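Merkby folding worktable, four months in

Bought this in February for the garage, going to keep this quick bc I have a shelf half glued downstairs. Short version: good top, annoying legs, would buy again on sale.

Some background. Had a Hellwig bench before this, the heavy one, loved it, sold it when we moved because it would not go around the corner at the bottom of the stairs. Swore I'd never own a table I couldn't carry alone. So, folding. The Merkby folds, weighs 37 pounds, and I can get it from the garage to the yard by myself without swearing much.

Setup. Directions are one sheet, drawings only. Legs swing out, brace drops in, two knobs. Should take a minute. First time took me most of an episode of something because the left brace was in backwards from the factory. Wrote to Drudent (they're the ones who sell it over here), got an answer on Tuesday, very polite, told me to turn it around. Had already turned it around.

The top. Best part. Flat, checked it with a straightedge both ways. White, so you see every pencil mark, but they come off with a damp rag. Wood glue pops off if you wait. Epoxy does not, don't ask. Stain is the real enemy. A ring from a can of walnut stain sat there overnight and now it lives there. So I cover anything white I work on now, every time. Plain kraft paper off the big roll, taped or not taped depending how lazy I am.

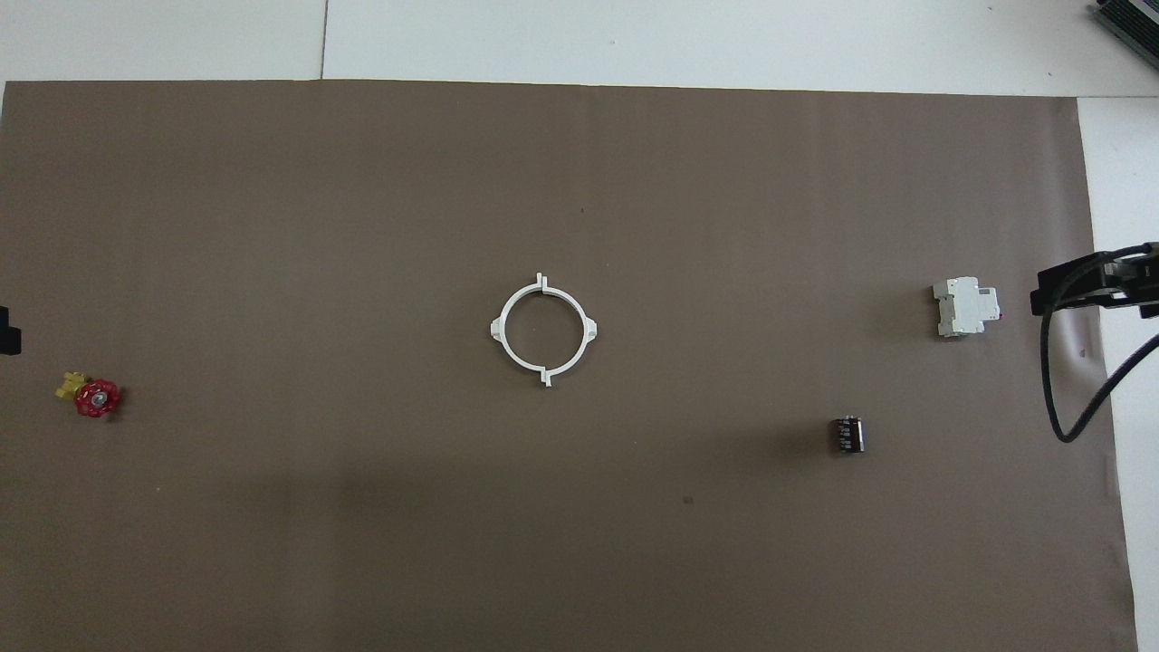 White ring clamp on the paper.

Paper tip while I'm here: buy the wide roll. I started with the narrow stuff and the seam between two strips is exactly where the drip goes. One wide sheet, pull it tight, trim it short of the edge so it dosn't catch on your belt.

Legs. OK so. They're steel, they're strong enough, I've had a chop saw and a full stack of oak on there, fine. But the feet are hard plastic and on a smooth floor the whole thing walks. Hand planing on it is hopeless, you plane a little and you and the table are both over by the water heater. I put rubber pads under and that fixed maybe half of it. Sandbag over the lower brace did the rest. You shouldn't need a sandbag. Vetcombe makes one with wide rubber feet out of the box and it costs more, and if you plane by hand a lot just get that one.

Height isn't adjustable. Fine for me, low for my brother in law, who is tall and complains about most tables.

Noise. The brace rattles if you run a sander. Felt tape. Done.

Weight rating says 100 pounds on the box. Have had more than that on it, am not telling you to. No sag that I can measure.

Folding it back up is where I'd knock off a point. The latch pinches. Has gotten me on the same thumb more than once, there's a little spring thing that lets go before you expect it. Wear gloves or fold it from the other end. Also it doesn't stand up by itself when folded, it wants to lean on something and then slide down that something at night and scare the dog. 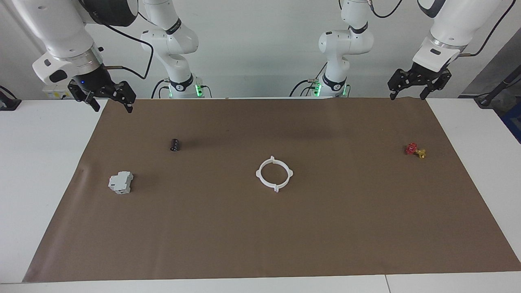
Brown paper across most of a white table.

What I use it for, in case it helps: glue-ups, painting drawer fronts, wrapping presents (yes), potting up tomatoes one time and never again, the dirt gets in the hinge. Great for painting. Lay fresh paper, paint, pull paper, table's clean. For real joinery I still miss the Hellwig. Different animal, different price, different back pain.

Quick note on the accesories. Clip-on tray, skip it, it's in the way of your knee. The carry strap is worth having, should be in the box. The end vise bolts on OK but the jaws are soft and mine already has a dent from a piece of maple that was not even that tight.

Saw a review saying the top swells if you leave it out. Mine got rained on for an afternoon, wiped it off, no swelling so far. The edges are sealed, I checked before buying. The underside has two screw holes that aren't, so put a dab of something in those.

Pros: flat top, easy to move, wipes clean mostly.
Cons: feet, latch, rattle, no height adjustment.

Four out of five. Would be four and a half with decent feet. Will update if the latch goes, the spring already feels looser than it did.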